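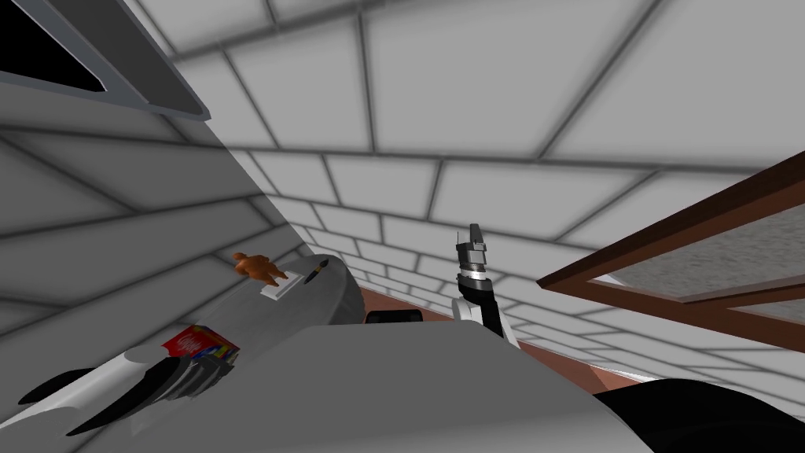

Pavholm Changes Charging Terms for Joubert Owners

Pavholm Motors has written to owners of the Joubert electric sedan to confirm that the free public charging included with early cars will be replaced by a paid plan. The change applies to cars registered before October 2022 and affects 2,639 vehicles, of which 953 are held by members of this association.

Under the original terms, owners could charge at any station in the Stisum network without a fee. Once the change takes effect, they will be billed at the standard network rate unless they join the new plan, priced at $32 a month. Members of the plan will receive a discount on each session – the size of the discount has not yet been published – and may reserve a charging bay up to 50 minutes in advance.

Busisiwe Makhubela, who leads owner relations at Pavholm, said the company had always described free charging as an introductory offer. "The purchase agreement sets out our right to review it," she said. "We recognize that some owners will be disappointed, and we are giving them as much notice as we can."

The association has asked Pavholm to clarify two points. The first is whether a car sold before the change will keep its free charging for the new owner. The second concerns drivers who lease through Stanier, whose contracts list charging as part of the monthly payment. Johannes Radebe of our member services office expects a written reply before the end of the month.

Owners are advised to keep a copy of their original purchase or lease agreement and to check that the contact details in their Joubert account are up to date. Questions may be sent to Haiyan Lu at the member services desk.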